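Portela sweet shop to reopen in January

I've been wandering past the old Portela sweet shop for months now, nose practically on the glass, and I can finally tell you it's opening again! The keys changed hands on Sunday and the new owner is Marlene Guerra, who some of you will know from the Clalex market.

She let me in for a nose round (thank you, Marlene) and she's keeping the long counter and the old scales, which made me very happy. The plan is to sell loose by weight again, plus wrapped fruit sweets, and there'll be a toffee made just up the road at Stesivow. I tried two bits. Fine, I tried more than two. The building needed a new ceiling and that ate up £3000 before a single shelf went in, so it's been a slow old job.
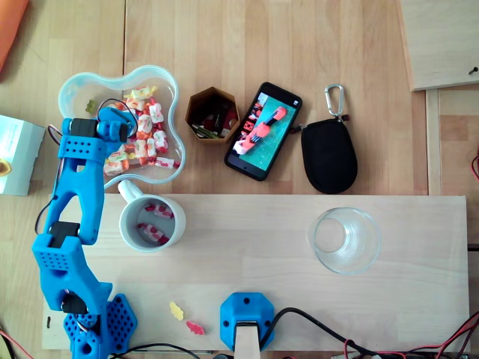

Marlene would rather people came in for a small bag every week than a huge one at Christmas, and she told me she's pricing the quarters with that in mind, so children can still manage one out of their pocket money.

Doors open at 12 on the first day and the 531 bus stops right outside, if you're coming over from Drimisus. I'll be the one in the queue asking after the aniseed balls.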